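Search this site
Search Go

Moving a TV cabinet from a corner to a flat wall -- what size for a 50 inch set?

Posted in February by Pavithra Reddy

We have a 50 inch TV on a Studham corner cabinet and want to put it on the long wall in the den. The corner unit looks wrong flat against a wall because the back comes to a point. I have looked at the Nultano low bench, which is 60 inches wide, and a narrower one that is the same width as the TV. My receiver gets warm, and both benches have closed doors. The feet on the TV are at the far ends and can't be moved in. Is the wider one worth the extra money, and do I need to cut the back panel for air?

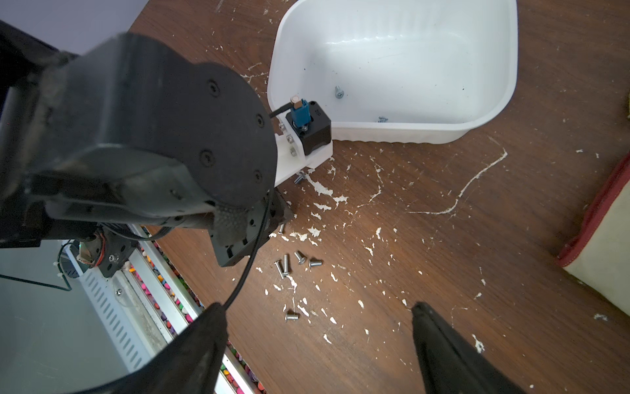
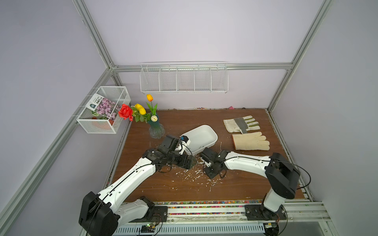 Both pictures posted by Pavithra Reddy

Yadav
Member, Friday evening

Get the wide one. Measure the feet before anything else, from outside edge to outside edge, and leave at least an inch of bench past each one. A bench the same width as the set gives you nothing to spare if it gets bumped.

On the receiver, closed doors are a bad idea unless there is a big opening behind it. Look at the manual for the clearance it wants on top. Mine sits on a shelf with 12 inches of height and I took the door off that side. The hinges on most of these benches unclip, so you can put it back if you sell. If you do cut the back panel, cut low on one side and high on the other. The panel is usually thin and it helps keep the bench square, so don't take the whole thing off.

Also check the seat height of your couch. The Nultano is low, 22 inches if I remember right. I would sit down and hold a tape up at eye level before ordering.

Ciladex
New member

just mount it on the wall and you don't need a stand

Studham_owner
Member

I went from a corner unit to a bench last year. The part I missed was the cables. In the corner they all dropped straight down the back, and on a flat wall the outlet ended up behind the center post of the bench. I had to pull it out again and use a short extension with a flat plug. Find the outlet first and see which section it lands behind.

Bench width is mostly looks once the feet fit. I agree about the door.

Comments

Pavithra Reddy: Feet measure 44 so the wide one it is. Will check the outlet tonight.

Yadav: Good. Use the wall strap too.

denchair: Does the Nultano come with the strap or is it extra?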